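From: Shanthi Ranasinghe
To: home-chores list
Subject: Re: Re: can they tidy a room yet?

Ogura wrote:
> The Flindik arm put away 137 items in our test and dropped 2.
> I'd call that ready. What is left to do?

Quite a lot, I think. Your items came one at a time on a bare bench. At Vitasbridge we are working on ordinary table jobs with hand-held grippers, and the room is full of things a machine would have to work around: office chairs, a standing fan, a clothing rack, cables.
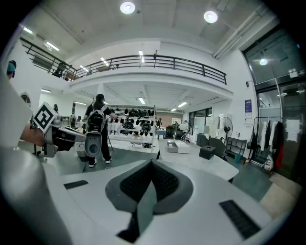
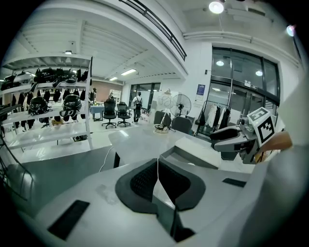

WHAT I WOULD TEST NEXT

Put a shallow box on a table and ask for it to be moved to a shelf on the far side of the room. Then hang up a shirt. Our Serkwood unit managed the box in March, but it took 7 minutes and somebody had to pull a chair out of the way. It has not hung a shirt.

So my answer for chores at home is still no. For sorting parts at a fixed bench, yes, with a person nearby.

Could you post your drop list, with the weights?

Shanthi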